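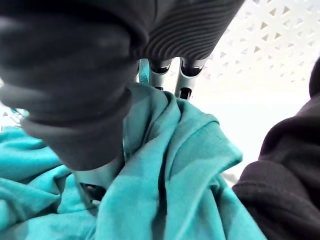
El equipo que aprendió a perder en casa

En Nelo los partidos empiezan mucho antes del saque inicial. Empiezan a las nueve de la mañana, cuando alguien abre la verja del campo municipal y comprueba si la lluvia de la noche ha dejado el área norte convertida en una laguna, y siguen en el bar de la esquina, donde se discute la alineación con una seriedad que ya quisieran muchos consejos de administración. Yo llegué en enero, con un abrigo demasiado fino y la idea de quedarme el tiempo justo para ver un partido y tomar unas notas. Acabé volviendo todos los meses hasta el final de la temporada, y todavía hoy, cuando veo llover, me pregunto cómo estará el área norte.

El Sallberg de Nelo es un club pequeño de fútbol femenino, con 20 jugadoras en la plantilla y un campo en el que caben 800 personas si los de la grada lateral se aprietan un poco. Lleva el nombre de la vieja fábrica de rodamientos que dio trabajo a medio pueblo y que cerró hace ya tanto que las más jóvenes del equipo solo conocen el edificio por fuera. La fábrica pagó las primeras camisetas y el primer marcador, uno de aquellos de chapa con los números colgados de un gancho, que sigue en su sitio y sigue funcionando (salvo el siete, que se lo llevó un temporal y que, por suerte o por desgracia, no ha vuelto a hacer falta).

La temporada había arrancado mal. En otoño el equipo encadenó derrotas con una regularidad casi admirable, casi todas por la mínima y casi todas en el último cuarto de hora. Quien haya seguido a un equipo modesto conoce bien esa sensación: se defiende con orden, se corre lo que no está escrito, la portera saca dos balones imposibles y luego, cuando la gente ya empieza a mirar el reloj y a hacer cuentas con el empate, llega un córner tonto y se acabó. En el vestuario lo llamaban «el minuto ochenta», aunque a veces fuera el setenta y seis y a veces el noventa y dos.

Lo que me llamó la atención, y lo que me hizo volver, fue que la grada no se vaciaba. Aquel primer partido de enero lo vieron 200 personas bajo una llovizna fina, de esas que parecen poca cosa y te calan hasta los calcetines, y cuando el árbitro pitó el final, con otro cero a uno en el marcador de chapa, la mayoría se quedó. Aplaudieron, bajaron a la valla, saludaron a las jugadoras por su nombre, preguntaron por un tobillo, por un examen, por una madre recién operada. Después el bar se llenó y hubo caldo para todos.

La vida de un club así se parece bastante a la de una casa con muchos hermanos.

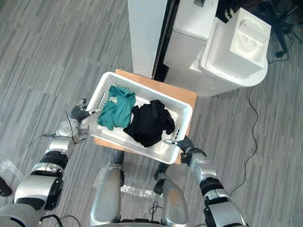 Cada cual sabe lo que le toca y se enfada un poco cuando lo hace otro. Las jugadoras montan y desmontan las porterías del entrenamiento, la segunda capitana lleva el cuaderno de las multas (llegar tarde, olvidar las espinilleras, protestar por protestar) y las dos porteras se turnan al volante de la furgoneta en los desplazamientos. El viaje más largo es el de Fernska, en la costa, tres horas de carretera secundaria con una parada obligatoria a desayunar. Me dejaron acompañarlas una vez, en el asiento del fondo, y puedo asegurar que a la ida se canta mucho y bastante mal.

En Fernska cambió la temporada, o al menos eso sostienen ellas, y yo no voy a llevarles la contraria. El entrenador, un hombre callado que durante el partido apenas se mueve del banquillo, había decidido adelantar la línea defensiva y pedirle al equipo que no se encerrara en los últimos minutos. Llevaban varias semanas ensayándolo a última hora de la tarde, ya con los focos encendidos, y los ensayos habían sido, según me contó una de las centrales, un desastre precioso. Los pases salían cortos, la lateral izquierda se quedaba descolgada y las delanteras suplentes se hinchaban a marcar goles. Pero él insistió, y el equipo, que le tiene ley, insistió con él.

El partido llegó empatado a dos al famoso minuto ochenta. Recuerdo que en la banda se hizo un silencio rarísimo, como cuando alguien va a abrir una carta. El Sallberg no se echó atrás. Recuperó un balón en el centro del campo, la extremo derecha corrió como si la persiguiera un perro y puso un centro raso, un poco feo, que acabó dentro después de rebotar en dos piernas y en el palo. Ganaron 3 a 2. Fue el primer triunfo fuera de casa en toda la temporada, y lo celebraron con tanto entusiasmo que la furgoneta salió con una hora larga de retraso y llegó a Nelo a las dos de la madrugada. ¡Y había gente esperando en la plaza!

Desde entonces los resultados fueron mejorando, sin milagros. Hubo empates grises, hubo una goleada en contra que nadie en el pueblo quiere comentar y hubo una tarde estupenda de primavera en la que todo salió bien y hasta el sol se dignó a aparecer. La panadería Avcı, que patrocina las medias y tiene el logotipo bordado justo a la altura del gemelo, regala una bandeja de rosquillas de sésamo por cada victoria en casa, y al final tuvo que hornear bastantes más de las previstas. Me dijeron en el mostrador que era el mejor gasto del año, mientras me envolvían media docena que no llegaron enteras a mi casa.

El equipo salvó la categoría a falta de una jornada. El último partido, ya sin nada en juego, lo perdieron en casa por cero a uno, con un gol de córner en el tramo final. En la grada alguien soltó una carcajada, luego otra persona, y al poco se reía el campo entero, jugadoras incluidas. La pretemporada empieza en agosto, si el césped nuevo agarra, y en el bar ya se discute quién debería tirar los penaltis - yo tengo mi opinión, pero me han pedido que no la escriba.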